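Talk notes: Buying second-hand furniture without regretting it
Prorkness library, upstairs room, March. 11 slides, keep it moving!

Hello everyone, thanks for coming out in the rain (check it is raining, otherwise skip). I'm going to talk for as long as they let me and then there's tea. If you can't hear me at the back, wave something.

Start with the sideboard story. I bought my first one when I'd just moved into the flat on Grasier Road. I paid 80 pounds for it, which felt like a fortune, and I hadn't measured the stairs. It lived in the shared hallway for 2 weeks with my neighbour's post piled on top. Pause for laugh. My neighbour, Mr Venkataraman, was very decent about it and in the end he was the one who suggested taking the legs off. I'd had no idea they came off. So, first lesson, and I'll say it more than once tonight: measure the stairs, measure the door, measure the turn on the landing, and write it all down on a bit of card that lives in your purse or wallet.

Ask the room: who's been stuck on a landing with a wardrobe? Let people tell one or two, then move on or we'll be here all night.

Next, where to look. House clearances are my favourite, because whoever's running it mostly wants the place empty by teatime. Auction rooms are great fun but do go to a viewing first and set your limit before you sit down. I once saw a dining table go for 500 and the chap who won it looked quite ill afterwards. Remember the buyer's fee on top! Charity warehouses are good for plain, solid, unfashionable things, and they'll often deliver.
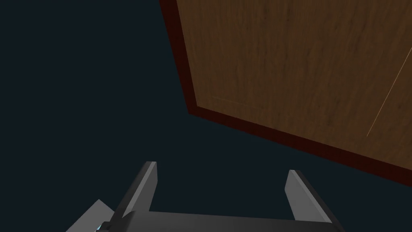

SLIDE 5: GRAIN, EDGES AND CORNERS

My favourite bit, so watch the clock. Wood grain and a darker edging, lovely to look at, and from a picture in a listing I couldn't tell you whether something like that is solid or veneered. You need to get your hands on a piece. Open the door or pull out the drawer and look at the edge. If the grain on the face carries on over the end, you may well have solid wood. If there's a thin line where one layer meets another, it's veneer.

Please don't be snobby about veneer, by the way. Plenty of really good old furniture is veneered and it's lasted far longer than I will. What you want to know is whether it's lifting. Tap gently with a fingernail and listen for a hollow, papery sound. Corners go first, so start there. A small lifted patch is an afternoon with glue and a heavy book. A big one, I'd walk away, or I'd knock the price right down.

(Konrad Baumgartner is doing the repairs evening next month, so send all glue questions his way. Don't get drawn in!)

Smell. Stick your head in the cupboard, I mean it. Musty will usually air out with the doors open. Cigarette smoke hangs about for years, and I've tried everything, bicarb, coffee grounds, the lot.

Woodworm: little round holes. Old holes are dark inside, fresh ones are paler, and you might find dust underneath. If in doubt leave it behind.

Haggling. Be nice, have cash, ask "what's your best on this?" and then stop talking. I find the silence agonising.

Hand round the Umard wax tin here and let people sniff it. Get it back this time.

Questions, then tea. Raffle tickets are with Jean by the door.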